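Grundari travel headset review: two flights, one long coach ride and a very hot forehead

I should say straight off that I am not a good flyer. I'm fine once we're up, but the bit where everyone stands in the aisle with their elbows out makes me want to go home, and by the second hour I've usually read the safety card twice and eaten everything in my bag. So when Anitha Nair (who sits opposite me at work and buys every gadget going) said she'd bought a Grundari and I could borrow it for my trip, I said yes before she'd finished the sentence!

If you haven't come across it, the Grundari is a fold-up headset for watching films and playing small games while you travel. You load it up at home, it clips shut to the size of a chunky glasses case, and you don't need the plane's wifi for any of it. I had it for the flight out, the flight back, and a coach journey in between that I'd rather not talk about.

Setting up

I did this on a Wednesday evening with a cup of tea and it took me longer than I wanted. The app is called Nisari, for reasons I can't work out, and it wants an account, then a code from your email, then another code because the first one has run out while you were looking for your glasses. After that it's easy enough. You pick your films, your games and your "places" (those are the calm ones, lakes and so on) and they copy across over the cable. Do use the cable. I tried without and gave up and went to bed.

There's a slider for how far apart your eyes are, and it matters much more than I expected. My first go was blurry down one side and I was all ready to write a grumpy review, but it was only the slider. Push it until the little cross goes sharp, then leave it alone.

What's on it

More than I'd get through in a year. The shop boasts 2,000 titles, though a good chunk of those are very short and I'd call them clips. The films look lovely, like having a decent-sized telly a few feet in front of you, and with the side flaps down I really did forget about the man next to me and his egg sandwich.

The games are mostly the sit-still kind, thank goodness, with one small controller you hold in your lap. I played a fishing one, a sort of marble run, and far too much of a puzzle thing where you tilt your head to pour water (do that one at home, I got a look). My nephew would be bored in ten minutes but I was perfectly happy.

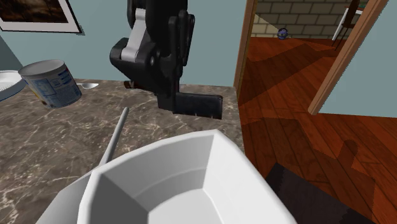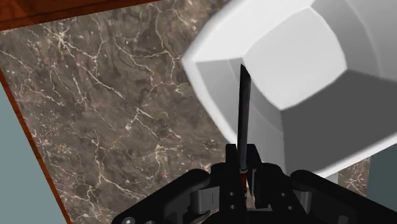

Computer-made kitchen views, each with a robot gripper and a big white bowl.

Comfort

Right, the forehead. The padding is soft and the strap doesn't pull your hair, which puts it miles ahead of the Briteck one I had before, but it gets warm. On the flight out I watched a whole film without a break and came up for air with a red line across my face that was still there at passport control. On the way back I took it off for a few minutes every so often and that was much better. There's a thinner summer pad you can buy separately and I think it ought to be in the box.

Travel sickness, because everyone asks: on the plane, none at all, even when it got bumpy over the sea. I stuck to films for that bit. On the coach, oh dear. The road was all bends, I was trying the fishing game, and I lasted as far as the second roundabout before I had to put it away and stare at the horizon with a mint. I wouldn't use it on anything with wheels again.

Battery and sound

The battery got me through one long film and part of another, and then it wanted feeding. You can charge it while you wear it, but the socket is on the right-hand side and so was my armrest, so the cable dug into me the whole time. A left-hand seat would sort that out.

Sound comes out of little speakers by your ears and it's surprisingly good in a quiet room. In the air you'll want proper headphones. Mine are the big Ambaye ones and they fitted over the strap with a bit of a shove. Wireless ones connected first time and then dropped out during landing, just as they were about to say who'd done it, so I still don't know.

Getting on with people while wearing it

You do feel a bit daft for the first few minutes. Then you can't see anyone, so it stops mattering. There's a button on top that shows you the cabin through the front camera, a bit grainy, and I used it to find my drink and to spot the trolley coming. I still missed the biscuits on the way home. Tell the person next to you to give you a nudge!

Would I buy one?

I've gone back and forth. If I flew every month, yes, without much fuss. As it is I go away a couple of times a year, and Anitha is generous with her things, so I'll probably keep borrowing hers until she gets sick of me. For anyone who dreads the middle hours of a flight I think it's well worth a try, as long as you get the slider right and buy the thinner pad.

Good: sharp picture, folds small, works with no wifi, handy button for seeing out.
Not so good: warm on the face, silly place for the charging socket, too many codes.
Score: four out of five (three on a coach).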